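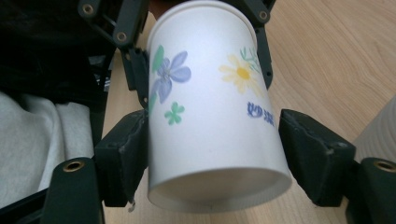 The new restaurant on the ground floor of the Trorken building has 50 seats, a host stand, a wine wall, and no phone number. I looked for one for a good part of an afternoon. The website has a button that says Reserve and another that says Private Events, and both lead to the same booking page. The booking page told me there was nothing for two people before ten at night for the next three weeks.

I walked over anyway, at 5:30, and asked. The host was polite. She looked at her tablet and then at the dining room behind her, where most of the tables were open, and said they were fully committed. I asked if I could sit at the bar. The bar was also fully committed. It had two people at it.

I have been eating out in this city and writing about it for 20 years, and I think we have made a mistake with reservations. We have let almost every decent place in town give up on the customer who walks in the door.

I understand how it happened. A restaurant that knows how many people are coming can buy the right amount of fish. It can send a server home early on a slow night or call one in on a busy one. After the years when dining rooms sat dark, owners wanted certainty, and the booking services sold it to them. Godelieve Goossens, who ran the old Wuyts on the harbor side until she sold it, told me she held out longer than most and then signed up in one December after a run of bad weather. "I wanted to know if I was opening for 12 people or for 80," she said. I can't argue with that.

But she also told me what she did with her room. She put two thirds of it on the booking service and kept the rest off it, every night, including Saturdays and holidays. The tables by the kitchen door and the whole bar belonged to whoever showed up. When I asked whether those seats ever went empty, she said yes, early on, and then people learned.

That last part matters more than any other in this argument. Diners have habits, and the habits come from what restaurants offer. If you tell people for five years that they can't get in without planning, they stop walking by. They stop looking at the menu in the window. They eat at home, or they go to the same burger place they know will have a stool. Then an owner complains that nobody walks in anymore and takes the last few seats off the floor plan.

The coffee counters never went down this road, and it is worth looking at how well they do. Skiststead opened as a morning place with one machine and a window facing the bus stop. By spring it was serving soup and open sandwiches at noon, and now it does a short supper until eight. You stand in line, you order, you sit if there is a seat. I have eaten there on a whim more times this year than I have eaten at all the new dining rooms on that block together.

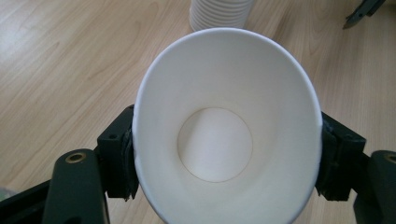
Paper cups are still the standard at most of the city's counters.

I don't want every restaurant to be a counter. I like a tablecloth, and I like someone else pouring the wine. I would just like to be able to decide at six that I want those things at seven.

There is also the matter of money. A number of the new places now ask for a card to hold the table, and a few charge the full price of dinner up front. I don't object to a fee for people who don't show. A no-show costs a small restaurant real money, and diners have behaved badly about it. What I object to is paying in advance for an ordinary meal, on a date I picked a month ago, in a mood I can't predict. Theater tickets work that way because the play is the same for everyone in the room. Dinner isn't. Some nights I want three courses and some nights I want the soup and a glass of something cold.

Cor De Haan, the chef at Plarov, disagrees with me, and we have gone back and forth on it since his place opened. He serves one menu to everyone at the same hour, and he says he couldn't cook the way he does any other way. For his restaurant, he is right. He has a tiny kitchen and a long menu with many steps, and a guest who wanders in at 8:15 would throw the whole thing off. I have bought a ticket to eat there and would buy one again. My complaint is with places that serve roast chicken and Caesar salad and have borrowed his rules without having his reasons.

The defenders of the current setup say it is fair. Everyone sees the same calendar, they say, and the first to click gets the table. I don't believe this holds up. The people who get the good tables are the ones who sit at a desk at nine in the morning when the new dates are released, and the ones with the kind of credit card that comes with early access. The nurse coming off a shift isn't on that calendar. Neither is the couple whose sitter became free an hour ago. A line on the sidewalk is annoying, but anyone can stand in it.

They also say that walk-in seats are a gift the restaurant can't afford at today's rents. One owner downtown told me that every square foot has to be sold ahead of time or the bank gets nervous. Maybe so. I would point out that his room was a third empty on the night we talked, with every one of those tables marked as booked. People had canceled late or never come. Two couples were turned away at the door while I ate my dessert. 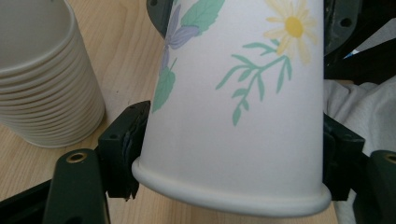
What I would ask for

I would start with the bar. A bar you can't sit down at without a reservation is a low table with bad chairs. Give it back, all of it, all night, and put the full menu there. A good bartender can sell a plate of oysters to someone who only came in for a beer, and that person goes home and talks about the oysters.

Next, hold a few tables. Four would do in a room of 50 seats. Don't put them on the service and fill them ten minutes before opening when you get nervous. Leave them alone for a season and see who comes.

Release canceled tables to the street. If a party of four drops out at 6:45, the people reading your menu outside should hear about it before an app does. A chalkboard would handle this. So would a host who looks up.

And answer the phone. I know it rings at bad times and that half the calls are about parking. A person who calls is a person who would like to give you money tonight, and a recording that sends them to a website is a strange way to greet them. Wuyts kept a phone by the register under Goossens, and whoever was nearest picked it up, including the dishwasher.

Diners have a part in this too. If we want rooms that will take us as we come, we have to show up on a rainy night in the slow part of winter, and we have to cancel the booking we aren't going to use. I have been lazy about both.

I went back to the Trorken building last week, with a reservation this time, for 9:45. The chicken was very good. The table next to mine was set for two, with the candle lit, and it stayed that way until I asked for the check.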